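Relatório de projeto – Materiais e Revestimentos II
Superfícies em azulejo de pequeno formato e têxteis de uso diário: limpeza, contacto e arrumação
Autores: Eulalia Herrera e Cristóbal Durán
Entregue em 10 de junho de 2020

1. Objeto do trabalho

O projeto trata da relação entre uma bancada revestida com azulejo quadrado de pequeno formato e os têxteis que nela se pousam durante o uso corrente: toalhas, panos de mão e panos de loiça. A pergunta de partida foi formulada na fase de proposta do seguinte modo: que efeito tem a junta, enquanto elemento rebaixado e poroso, sobre a manutenção da superfície e sobre o comportamento de uma toalha dobrada deixada em cima dela.

Não se estudaram revestimentos contínuos (pedra, resina, aço), que ficaram a cargo de outro grupo da turma. A comparação entre os dois relatórios está prevista para outubro.

2. Caracterização da superfície

O revestimento é composto por peças quadradas brancas, lisas, sem relevo nem decoração, assentes em malha regular com junta estreita de cor cinzenta escura. O fornecedor do material para o provete foi a Vallent, que cedeu uma caixa de peças de 50 mm de lado. A argamassa de junta é da Foltdale, de base cimentícia, sem aditivo hidrófugo.

A escolha da junta escura foi discutida no início do trabalho. A junta clara torna visível a acumulação de gordura e de pigmento; a escura disfarça-a, mas revela depósitos de calcário e resíduos de detergente seco. Optou-se pela escura por ser a solução existente na bancada de referência e por permitir ler melhor a geometria da malha nas observações.

O provete foi montado sobre placa de fibrocimento, com 100 peças em dez fiadas. A cura da argamassa decorreu na sala de materiais do edifício Todville, sem controlo de humidade. Este ponto é retomado na secção 6.

3. Caracterização do têxtil

Foram admitidas toalhas de superfície macia e irregular, com desenho de duas cores em contraste. O desenho em ziguezague foi preferido ao liso por uma razão de método: as bandas servem de referência para detetar deslocamentos e torções da peça sem necessidade de marcar o tecido. Numa toalha lisa, um deslizamento pequeno passa despercebido; numa toalha com bandas paralelas ao lado maior, qualquer desvio em relação à linha da junta é imediatamente legível.

A toalha é sempre usada dobrada. A dobra aumenta a espessura e reduz a área de contacto, e corresponde à forma como a peça é deixada na bancada na maior parte dos casos.

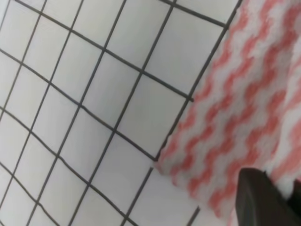

A posição da toalha em relação à malha foi mantida em toda a segunda série de observações. Na primeira série, a toalha tinha sido alinhada com as juntas e o bordo da peça coincidia por vezes com uma junta em todo o comprimento, o que alterava o contacto: o bordo apoiava no rebaixo e não na face do azulejo. Com a orientação oblíqua, o bordo atravessa juntas e faces de modo alternado e o resultado depende menos da colocação inicial.

4. Procedimento

Cada ciclo consistiu em cinco passos:

1. Limpeza da superfície com água e pano de microfibra, seguida de secagem ao ar.
2. Aplicação de 70 ml de água sobre a toalha dobrada, distribuída com pulverizador.
3. Colocação da toalha sobre o azulejo, em diagonal, sem pressão adicional.
4. Permanência durante duas horas.
5. Remoção da toalha e inspeção visual das juntas, com registo em ficha própria.

As fichas foram preenchidas por Eulalia Herrera nas séries um e dois e por Cristóbal Durán na série três. A troca de observador foi intencional, para verificar se os critérios de classificação eram suficientemente explícitos. Houve divergência na categoria «junta escurecida», que os dois autores aplicavam com limiares diferentes. A definição foi corrigida e as fichas da série um foram revistas.

5. Resultados

A face vidrada das peças não apresentou alteração em nenhuma das séries. A água retida sob a toalha concentrou-se nas juntas, que permaneceram escurecidas depois de a face do azulejo estar seca. A zona central da área coberta foi sempre a última a secar.

Nas juntas situadas sob a dobra, o escurecimento prolongou-se mais do que nas juntas sob o bordo livre – resultado esperado, dado que a dobra retém mais água e limita a circulação de ar. Já a formação de uma linha esbranquiçada ao longo do limite da toalha não tinha sido prevista. Atribuímo-la a sais arrastados pela água até ao perímetro da área molhada, hipótese que não foi confirmada por análise.

Quanto ao têxtil, não se observou transferência de cor para as peças. Ficaram fibras soltas presas na junta em dois pontos onde a argamassa tinha acabamento mais rugoso. A remoção exigiu escova; o pano de microfibra não foi suficiente.

No que respeita ao deslizamento, a toalha húmida manteve a posição em todos os ciclos. A toalha seca deslocou-se com facilidade quando empurrada pelo lado da dobra.

6. Limitações

A cura sem controlo de humidade pode ter produzido juntas com porosidade desigual, e a rugosidade local já referida aponta nesse sentido. A água utilizada foi a da rede, sem medição de dureza, o que condiciona a leitura da linha esbranquiçada. A inspeção foi apenas visual. O manual Vitale, usado na disciplina, recomenda pesagem do provete antes e depois de cada ciclo, mas a balança disponível tem um limite de 2000 g, inferior ao peso da placa montada.

7. Recomendações de uso e trabalho seguinte

Para bancadas deste tipo, recomenda-se pendurar a toalha depois do uso ou, não havendo suporte, deixá-la aberta. A aplicação de um selante de junta deve ser avaliada num segundo provete, com metade da área tratada e metade por tratar. Propõe-se ainda repetir a série três com água destilada, mantendo a orientação diagonal e o mesmo tempo de permanência.

As fichas de observação estão no anexo A e o esquema de montagem do provete no anexo B.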